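4.2 Grasp Selection for Units with Attached Cables

The planner described in Section 4.1 treats every item as a rigid body with a known outline. This holds for most of the goods handled in the Villholm cell, but it fails for computer power supplies. The metal housing is rigid, while the output cables form a loose bundle whose shape changes each time the unit is moved. Canpolat and Yurt reported the same difficulty in their earlier work on the Dağdelen line, where cables were segmented as background and the resulting paths passed straight through them.

We therefore divide each unit into two parts within the scene model. The housing is represented by a box fitted to the depth data. The cables are represented by an occupancy volume that is rebuilt on every perception cycle and is never carried over from the previous one. Carrying the volume over was tested in May and was withdrawn, as stale cable regions blocked grasps that were in fact free.

Grasp candidates are generated separately for the two parts. Housing grasps require clearance on two opposite faces, a condition that is seldom met while a unit remains in its compartment. Bundle grasps require only that enough cable be gathered between the fingers near the point where it leaves the housing. For each arm the planner draws 200 candidates, of which no more than 100 may be bundle grasps. Candidates are scored on clearance, on the distance from the grasp point to the housing, and on the predicted swing of the unit once it is lifted. The swing term is zero for housing grasps.

A bundle grasp places further demands on the controller. The unit hangs below the fingers and its pose is only loosely tied to that of the wrist. The controller limits lateral acceleration during transfer and holds the arm still above the target until the estimated housing pose has settled. Lowering then proceeds under force control. The fingers are opened only after the vertical load on the wrist has fallen below a set threshold and the housing is judged to be upright. If either condition is not met within the allotted time, the unit is raised and the settling step is repeated.

4.3 Coordination of the Two Arms

The arms are not assigned fixed roles. Either arm may pick or place, and the task layer, built on the Torkonon scheduler, grants each arm exclusive use of one region at a time. Three regions are defined: the box, the conveyor section, and the space between them. An arm that holds a unit has priority over an arm that does not. The waiting arm may move its open gripper to the border of the box region, but it may not enter until the other arm has reported that its cable volume is clear of that region.

The size of the cable volume matters greatly at this point. Loops that rise above the rim of the box can extend into the space between the regions, and loops from units already set down can reach back toward it. The planner inflates both by a fixed margin. Figure 3 shows the cell with one gripper open at the box and the other holding a unit by its wire bundle above three units on the conveyor section.

Figure 3. Two-arm handling of power supplies with attached cables. The left gripper is directed toward the box; the right gripper holds a unit over the row. 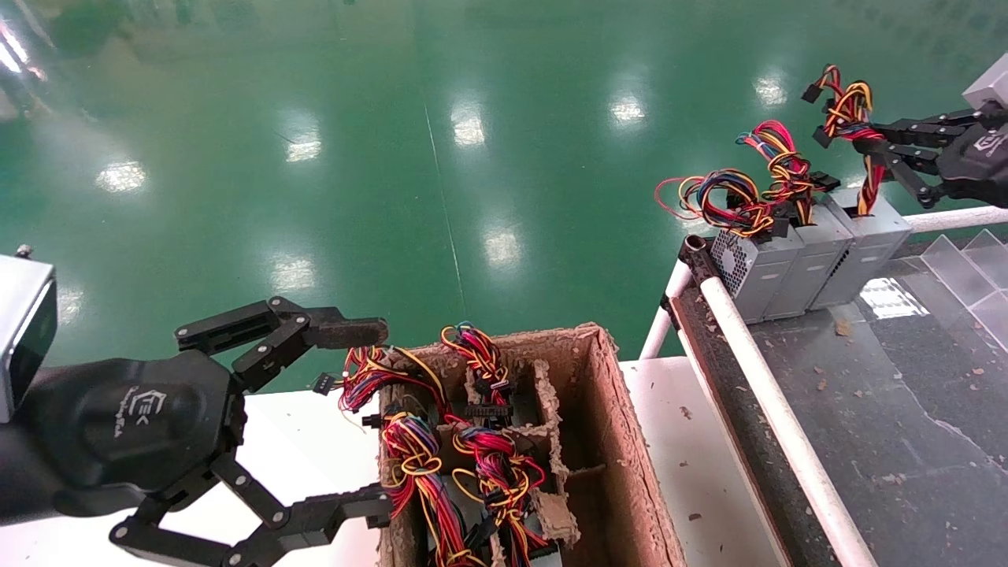 4.4 Recorded Trials

The planner was evaluated on 674 transfers recorded in the Villholm cell. Each record contains the joint states of both arms, the wrist force readings, the scored candidate list, and the scene model at the moment of grasp selection. Records in which an operator stopped the cell were kept and marked as such. The perception settings were held fixed throughout, and the planner was given a limit of 3000 ms per grasp decision. When the limit was reached, the best candidate found so far was used.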